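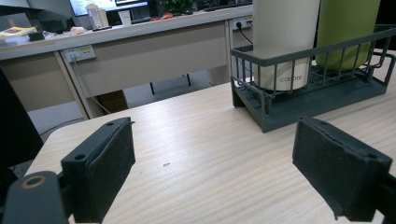 Week four is the week we stop talking about grasping and start collecting it, so please read these notes before you come to the lab and bring them with you. The task for your team is the one Ginevra Serra walked through at the end of last lecture: you hold the gripper tool in your hand, you guide it through a pick-up the way you would like a robot to do it someday, and you record the whole thing as one demonstration. Your objects are tall containers, and they start out standing in a wire basket with a rail of thin bars around it, like the slate-gray one on the lab table with the off-white and the olive green container in it. That rail is what makes the exercise interesting! If you come in low from the side you meet the bars before you meet the container, so plan your approach from higher up and think about where your fingers will go once they are past the rail.

Before you record

Look at your finger pads first. They are covered in a black felt-like padding, and it does wear – when a corner starts to fray or peel, write that down in your log with the side it is on (left or right, seen from behind the tool). A worn corner is fine to work with, but when you compare your runs with another team's later on, you will be very glad you made a note of it. If a pad is hanging loose, take the tool to Katia Pagano and she will put a new one on.

Then check the table. Wipe it down, crumbs and all, and decide where the container is going to be set down. Keep that spot the same for the whole session.

Recording

Each team owes me 90 demonstrations by Saturday, split evenly between the 2 containers. That sounds like a lot, I know, but once you find your rhythm they go quickly, and it is much nicer to swap hands with your partner now and then than to have one person do them all. Start with the fingers open and the basket in view. Move at an even pace, close gently, lift until the bottom of the container is well clear of the rail, and only then travel sideways. Please keep the runs where you fumble, too – mark them with an F and carry on.

Save everything to the Stemgate folder under your team name. Last year's class left us 245 usable runs, and with all the teams together I am hoping we can bring the shared set up to 1000 by the end of term.

For discussion

Come ready to tell us how you would change your approach if the basket were turned so that a flat side faced you instead of a corner. Sigrun Isaksson will lead that part, and she likes sketches, so pencil and paper are welcome.

Office hours are in the usual room, right after lab.

Debora Valentini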